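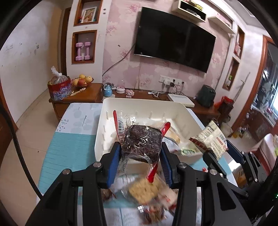 Open Day Visit Report
Introduction to Automation, Field Assignment 2
Group C

1. Purpose of the visit

The assignment was to attend a demonstration of robots or automated equipment, watch one task closely, and report on how the work is organized. Our group went to the February open day at Kvaran, a small company that teaches robot arms to handle household objects. Their office is in the Pemness building, and the open day covered both the office and a regular apartment where part of their recording is done. We chose the apartment session because it was closer to what we had covered in class on grasping.

2. What the company does

Kvaran collects demonstrations. A person does a task with hand-held grippers, the cameras on the grippers record it, and the recordings are used to train a control program. No robot arm is needed while recording. The arm comes in later, at the office, where the trained program is run and tested.

The product line is called Floltis. It covers tidying and sorting tasks around the home. The one we watched is listed on their task sheet as "snacks to basket." The operator picks up wrapped snacks from a table and puts them into a plastic basket. A full session is 80 recordings of this one task, with short breaks.

3. The task

The setup is simple. There is a table with a patterned cloth, a white plastic basket with an open top, and the snacks, which come in different kinds of wrappers. The operator works with two grippers, one in each hand. Each jaw of the gripper has a ribbed blue pad on the inside. We were told the pads are a wear part and get replaced often.

The item we paid the most attention to was a clear bag with a square, dark brown block of food in it, something like a dense cake. The gripper held it upright with one pad on each side. Our guide called it one of the harder items in the set. The block inside is solid enough to grip, but the plastic around it is crinkled and reflects light, so the outline of the bag is not the same as the outline of the food. If the jaws close too high they get mostly plastic and the bag can swing or slip. If they close too hard, crumbly food can break.

Other items on the table included a pack of pale yellow crackers and some small wrapped snacks in red and brown. The small ones are easy to pinch but hard to pick up one at a time.

4. How a recording is made

We wrote down the steps as they were explained to us:

The snacks are put on the table in a new arrangement.
The operator starts the recording with both grippers open.
Items are picked up and moved at a steady pace, with no talking.
If an item is dropped, the operator picks it up again and keeps going.
The recording is stopped and given a grade from 1 to 4.

The fourth step surprised us. We expected dropped items to be thrown out as bad data. The company keeps them, because the program also needs to see how to recover. Only recordings with a grade of 1 are deleted.

The room is left as it normally is. Furniture and belongings stay where they are, and the recordings are made with all of that in the background. According to the guide, an earlier version of Floltis was trained only against a plain gray wall at the office and did poorly in real homes.

5. Office demonstration

After the apartment we went back to the office to see a trained program running on an arm. It was given a basket and a mixed set of snacks. It did well with boxes and stiff packages. It was slower with soft bags and twice closed on nothing — the staff said this was normal for the current version. A wall screen showed the results from the last test series, with 104 successful picks out of 200 on soft packaging. Stiff packaging was tested separately and we did not get those numbers.

The recordings are sorted with a program named Cillari. We saw it for only a few minutes. It plays the left and right gripper cameras side by side, and a reviewer marks the moment each grasp starts and ends.

6. Problems and open questions

We asked whether operators get tired, and whether the later recordings in a session are worse. The answer was that they are slower but not graded lower. We did not see data on this.

We also asked how much the tablecloth matters. A cloth can bunch up when a gripper pushes against it, and a bare table cannot. The company uses both but has not compared them.

Our own notes have a gap. We did not time the individual picks, so we cannot say how much longer the soft bags took than the other items. Another group doing this visit should bring a stopwatch and agree beforehand on when a pick begins.

7. Connection to the course

Chapter 6 treats a grasp as contact between two rigid surfaces. For a wrapped snack this is only partly true. There is a loose layer between the pad and the object, and the ribbed pad has to hold the layer and the object together. Our group would like to use this as the topic for the lab project, with two pad textures and one type of bag.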